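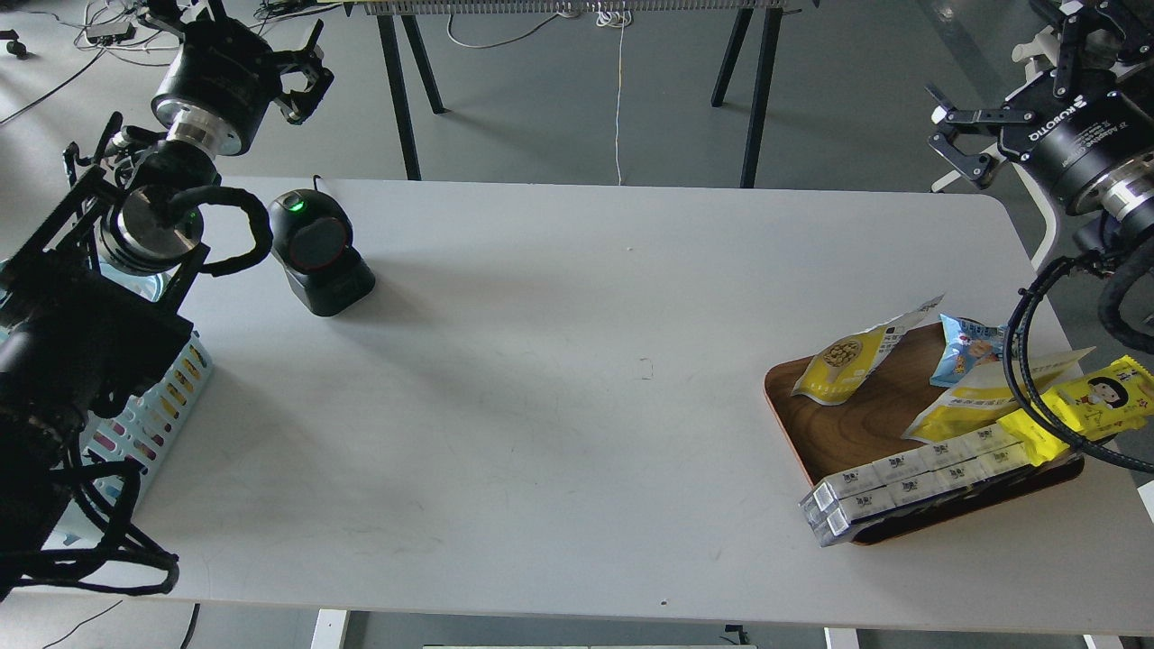
Kimora 2 two-finger gripper — bench trial kit

Rental kit for trying the Kimora 2 on your own packing or checkout job before you buy. Ships with both grippers, flanges, cables and the Eler controller. Arms not included. Part no. 3525.

What we ran it on

Mixed snacks, wooden tray to scanner to crate. Soft bags, flat packets, white boxes in clear wrap stacked two high. Same goods for every gripper we try, so you can compare straight across.

Soft bags: good. Come in wide, close slow. Force setting 3 for anything with air in it, lower crushes less but you loose the bag on the turn.
Wrapped boxes: fine from the end of the stack, fussy in the middle. Fingers need a gap.
Flat packets: weak spot. The Avon suction head beats it here, no contest.

Scanner placement

Leave the scanner standing at the back of the table and bring the goods to it. Red lines spread well out over the tabletop, so no need to park the fingers right against the window. Keep the arm cable clear of the tray, a loop hanging over the packets will drag them on the way out. Add a clip at the wrist if your arm didn't come with one. 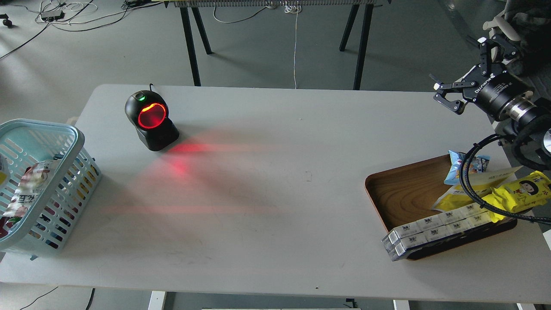

Compared with the Kaufmann parallel

Kaufmann closes faster and holds boxes better. Kimora opens wider and is kinder to bags. Wrist cable is stiffer on the Kimora, allow for it when you teach the far corner. Both run off the Eler, swap takes one hex key and a restart.

Booking

Kits go out Tuesday. Rental is 2 weeks, longer by arrangment. April is full. Tell us which arm you have and what you're picking — bag sizes help. Ask for Maj-Britt Hedlund, she sets the force limits before it ships.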